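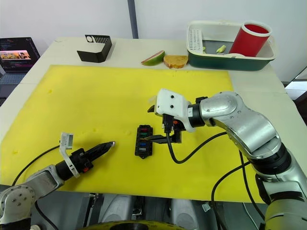
Choosing between two grippers for fuse handling

Posted by Tosness, Oct 6, 2020

Our department operates a two-armed bench robot and must select one gripper type for both arms before November. The task is the removal and seating of small coloured fuses in a black holder on a foam mat. The left arm carries a narrow tapered gripper and the right arm a two-finger model. In a trial of 30 attempts per gripper, the two-finger model completed more insertions, but its cable loop tended to drag on the mat. We would welcome advice on whether the cable or the gripper should be addressed first.

Albridge

The cable should be dealt with first. A loop lying on a soft surface pulls on the wrist, and the pull changes as the arm turns. Please clip it to the last two arm segments, leave enough slack for full wrist rotation, and repeat the trial. We would also recommend at least 12 further attempts with the holder turned sideways, as a result taken in one position says little about the gripper itself.

Skinex

We use two-finger grippers for everything and have had no complaints.

Lau

I agree with Albridge as regards the cable. The mat also deserves attention. Foam gives way under downward force, and the holder may tilt during seating. Fix the holder to a rigid plate, test both grippers on the same arm, and record the failed attempts by type.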